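Our kennel's website is eight years old and I'm the one who has to fix it. Hestari quoted us 1,790 for a new site plus a monthly newsletter. We have 14 runs and a mailing list of maybe a thousand people. Is that normal? 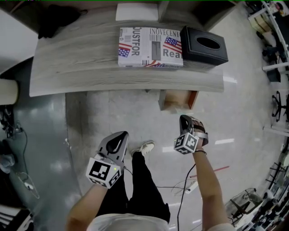
### Reply from Leanne Hartley

Depends what "newsletter" means. Ours was with Vesum and the first 1,000 addresses were included, then the price jumped. Ask who writes the thing, too. We ended up writing it ourselves (at 11 pm, mostly) and paying for the privilege!

### Reply from Quentin Poulain

I'd skip the newsletter completely. Our boarding clients read texts and ignore email. Put the money into online booking — that's where the phone calls go away.
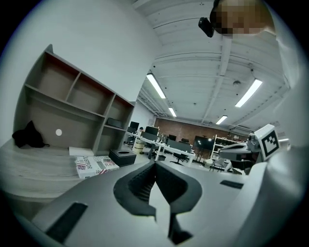
Wolfram Baumgart disagrees: his November reminder email filled the holiday runs, and texts would have cost him more. He also says to get the domain in your own name before you sign.

Okay, the domain thing scares me, because I have no idea who owns ours. Leanne, did Vesum let you export your list when you left?
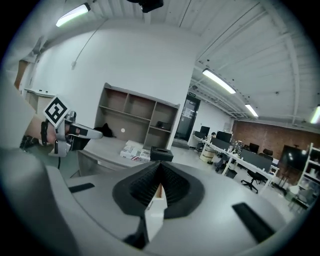
### Reply from Leanne Hartley

Yes, as a plain spreadsheet, but 100 addresses came over with no names. Still cleaning those up. Check your domain first, the old designer may have it.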